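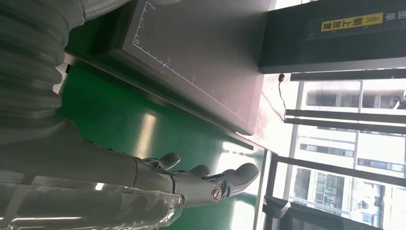
Talk notes, work surfaces session, November 30, 2019
20 min + questions. Clicker is in coat pocket. Water.

START
Thanks for coming, know it's before lunch. Hands up who has a bench they like? (wait) Hands up who has one they put up with. OK.

Going to talk about tops. Surfaces. What you put on a bench, what you put on top of that, and the light. Not legs, not drawers, I get asked about drawers, see me after.

WHERE WE WERE
Shared workshop in Gosau, opened in January. 40 members. Bookbinding, model making, a lot of card cutting, one person doing kites.
First benches = bare board. Looked great for maybe two weeks. Then glue. Then knife lines. Then glue in the knife lines.
Budget for new tops was 1,000, all in. Spent 400 on the tops. Tell them this early, people always want the money first.

COLOR
We went green. Bright green. Big argument over it, go through fast:
- white: every scrap of paper vanishes on it. Also glare.
- black: thread fine, dark card hopeless
- gray: nobody hated it, but our boards are gray and you lose the edge of the board against the bench
- green: paper shows, card shows, metal shows, your own hands show
Eyes get used to it in a day or so. Two members still say it's ugly. Fine.
Downside, say it plainly: photos. Green bounces up onto white paper. If you photograph your work, throw a sheet of something down first.

SMOOTH VS TEXTURED
Had sample squares of both from Korletey. Textured is nicer under the hand, and paper doesn't skate around. But wipe paste off it. Go on, try. It sits in the grain.
Smooth wipes in one pass, damp cloth, then dry cloth. We went smooth.
Price of smooth = it shines. Only slightly, but near a window slightly is enough. You get pale streaks right across the top, and they move through the day so you can't just learn where they are.

WINDOWS
(slow down here, this is the bit people write down)
Everyone wants the window bench. I wanted the window bench. Good light for color matching, bad light for reading a thin line.
What we tried:
Blinds down. Gloomy, everybody moved.
Turning the bench end-on to the window. Better! Streaks run along your arm instead of into your face.
Sitting on the other side. Free. Try that before anything.
Film on the glass from Zundside, took the edge off it, peeled at one corner by the summer. Wouldnt do again, or would do it with more patience.

THE BOARD
Never cut on the top. Thats the one rule. It's on the wall in big letters and still.
So every place gets a board on top of the green. Large, flat, gray. Raised dark edge. White ruler line printed right on it with ticks.
Other 400 went on boards. Yes same as the tops. People gasp at this. Boards take all the punishment, spend the money there.

Raised edge, good points: beads, offcuts, tiny screws stay put. You can lift the whole job and carry it to the shelf.
Bad points: long steel rule won't lie flat if it hangs over the edge. It rocks, knife goes wandering. Use a shorter rule or pack underneath it with card.

Printed ruler: use it for rough sizes. For a finished cut measure with a real rule. White thin line on gray, lovely in flat light, then glare hits and you're guessing at ticks. Again, turn the board. People will fight a board for an hour before they turn it. You don't have to keep it square to the bench, angle it to suit your arm.

(if short of time skip to CLEANING)

STORAGE
On edge, not stacked. Stacked ones pick up grit between them and scratch the printing. We used a Billex rack meant for trays, fits with a bit of bullying.

CLEANING
End of session: board off, wipe under it, wipe board, board back. Under the board is where the crumbs go. Check the corners inside the raised edge, glue loves it there, wooden stick gets it out, not a blade!!
No solvent on the printed lines. Found out the hard way, one board now has a ruler with a gap in it.

LEFT OVER
Remaining money went on cloths, sticks and a better lamp for the dark corner.
Lamp from the side, low-ish. Overhead on smooth green = same streak problem, indoors.

QUESTIONS
Likely ones:
Does it stain? Ink yes, if left overnight. Tea no.
Heat? Don't know, we keep irons on a seperate table.
Would you pick green again? Yes.

Pass the sample squares round, get them BACK.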